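Selling off the shop stock, month two

I said I would write once a month while I clear out the back room, and November is nearly over, so this is the second one.

For anyone who missed the first post, I closed the repair shop on Kolley Street at the end of the summer. The lease was up and the new rent was more than I wanted to work for. The bench tools went to Melquiades Bautista, who is setting up in Nyamweya and will get more use out of them than I would. What came home with me was everything else: clock parts, radio knobs, boxes of watch crystals, small tins, old packaging, manuals, a drawer of keys that fit nothing I own. I filled the spare bedroom with it and shut the door for a few weeks.

The plan was to sell it in one lot. I had two offers, both low, and one of the men wanted me to deliver it to Baltness at my own cost. So I am selling it in small pieces online, and keeping track of what works.

The first thing I got wrong was the listings. I wrote them the way I used to write repair tickets. "Knob, brown, 1/4 shaft." Very few people looked and only two bought. Tonantzin Barajas, who sells buttons and has done it for years, read through my page and told me to write down every word a buyer might type. Maker, color, what it came off, what it would fit, the size in inches and again in millimeters. A listing now takes me about ten minutes to write where it used to take one. I grumbled about this for a week and then sold more knobs in five days than I had in the month before.

The second thing was price. I started high, thinking I could always come down. What happens is that a thing sits, the early lookers go away, and they don't come back when you drop it. I start closer to what I will accept now. For common parts I look up the last few that sold, take the middle, and leave it alone. I don't haggle under $16. If someone wants three dollars off a nine dollar item I say no thank you and leave it there.

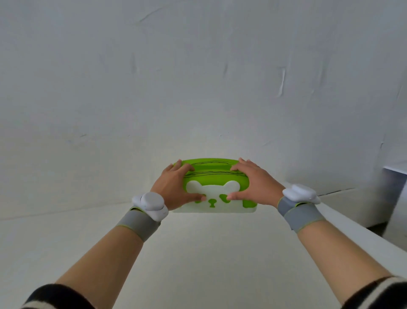
Shipping is where the money goes if you aren't careful. I lost on nearly every parcel in the first two weeks from guessing the weight by hand. A kitchen scale fixed that. I weigh the item packed, with the tape on, and write the weight on a slip of paper that stays with it on the shelf. I also quit buying mailers at the drugstore. A carton of 100 from the supply place came out to less than half the price each, and they are heavier stock besides.

Packing itself I enjoy. I spent a lot of years taking things apart and it's restful to wrap something up and be done with it. Glass gets two layers and a stiff box. Metal parts get a bag so they don't rub. Anything with a paper label gets a sheet of tissue first and then the padding, after a buyer wrote to say the plastic had stuck to the label on a tin. I gave her the money back and told her to keep it.

Some things I have found out about what sells. Clock hands go fast, especially odd lengths. Radio knobs go well in matching sets and poorly one at a time. Manuals sell to people who own the machine and to people who used to own the machine, and the second group pays more. Watch crystals are slow, and there are so many sizes that I've started selling them mixed, by the bag. I thought the old tins would be the easy part, and most of them are still here. People want a tin with no rust and a bright lid, and mine rode around in a truck.

Then there are the questions. I try to answer everything the same evening. Most are simple, such as the depth of a thread or whether a spring is left or right wound. One man, Manikandan Annamalai, sent me a drawing of a latch he needed, with the measurements on it, and asked if I had anything close. I went through four drawers and found one a hair too long. He took it and filed it down, and wrote back to say it was holding. He is restoring a cabinet that belonged to his uncle. I have had a few more letters from him since, mostly about hinges.

Others are less fun. A buyer in Rirholm asked for eleven measurements on a two dollar gear and then said he was only curious. I've had one return that I think was a different part from the one I sent, with a different wear pattern on the shaft. I took it back. It wasn't worth the evening it would have taken to argue, but I do scratch a small mark on the back of the pricier parts now.

On the question of how long this will last: by my notebook I started with a little over 2,000 items, counting a bag of screws as one. At the rate I'm going I'll be at it well into next year. My wife would like the bedroom back before then. We agreed that the closet side gets cleared first, so that at least the bed can go back in, and I have been listing from that side even when there are better things by the window.

I have also set up a keep shelf. I was told not to do this by Baltazar Magaña, who cleared out his father's hardware store and ended up renting a unit for his own keep shelf. Mine is one shelf, and when it's full something has to come off before something goes on. At the moment it has the shop bell, my first loupe, two mantel clocks I always meant to get running, and the sign from the door. The bell I won't sell. The clocks I might, if I'm truthful about how many winters I have been meaning to start on them.

Next month I'll go through the manuals. There are three cartons of them and I haven't opened the bottom one since before the move. If you are looking for a particular one, send me the make and model number and I'll check as I go — the model number matters, a lot of those sets look the same from the front and share nothing inside.

Cirilo Aguirre asked in the comments whether I still do repairs. I don't, apart from family. Melquiades is taking work now, and he is good with anything that has a mainspring. Write to me and I'll pass along his number.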